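Folding the towel is the easy part

A towel is a poor object for a machine. It has no fixed shape, it hides its own corners and it behaves differently when damp. Cleiton Cavalcanti has spent three years on the problem at Drodisier, and his current figure is 851 towels attempted since November, each one logged.

"Folding from a tidy stack is close to solved," he says. "Getting the towel out of the drum is where we lose the time."

The difficulty is one of reach and sight. A washing machine door opens sideways, the drum is dark, and wet cloth clings to the rubber seal. A person feels for the last sock without looking. A humanoid has to bend, keep its balance and judge by touch whether it is holding cotton or the machine itself.

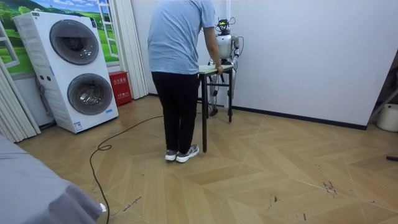 Loading is more forgiving, as a dropped shirt can be picked up again. Even so, Drodisier allows 20 minutes for a job most households finish in two. Cavalcanti does not expect that to fall by much until the hands improve. Finger sensors wear out after 200 hours, and replacing them means recalibrating the whole arm.

Timothée Delaunay, who runs trials for the rival firm Plivik, thinks legs are a distraction. His team uses a wheeled base with a lifting column - slower over a door sill, but steady when the arms are stretched out. It cannot manage stairs, and Delaunay does not plan to make it try.

Both firms still keep a person within reach of the stop button. Neither will quote a price for home use, and Plivik's next trial is in a hotel laundry, where the floor is level and every towel is the same size.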